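Thread: Tunus away end, new allocation rules
Board: Skernonitz Supporters / Tickets and Travel
Opened December 2021

northbank_ledger
The club has published the revised away allocation. Tunus are giving us 500 seats for the cup tie, down from 2,000 in the league meeting in July. Of those, 200 are held back for sponsors and staff. Points threshold for the first sale window is four away matches this season.

kwiat_row4
Four is too low. I have done every trip including Kwiatkowski on a weeknight, and I go into the same window as someone who did the short ones.

R. Kolar
It isn't too low. Work it through: 300 seats on general sale, one per member. Set the threshold higher and you get unsold seats in window one and a free-for-all in window two. They tried that two seasons ago and the site fell over.

kwiat_row4
The site fell over because the queue reset on refresh. Separate fault. The threshold was fine.

offside_emilia
Both things happened. The queue was fixed — the threshold was also lowered, and sales cleared in one window after that. I would still weight by distance. Grerorano is a full day on the coach and counts the same as a local derby.
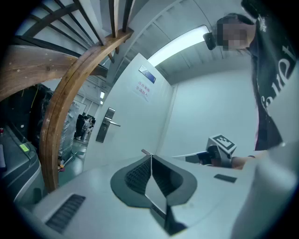
tram_terminus
Do points from the abandoned Grerorano match count?

northbank_ledger
They count if your ticket was scanned at the turnstile. A refund doesn't remove the point.

R. Kolar
Check your account before the window opens. Mine was one short and the ticket office corrected it by email once I sent the booking reference. Signed it with my full name, Rostislav Kolář, because the account had it without the accents and the search failed.

kwiat_row4
Distance weighting I could accept. Holding 200 for sponsors out of 500 I can't. It was a much smaller share in July.

offside_emilia
Agreed on that. Write to Emília Šimko at the ticket office, she handles allocation queries. Unused sponsor seats go back on sale the morning before the match, up to four per booking.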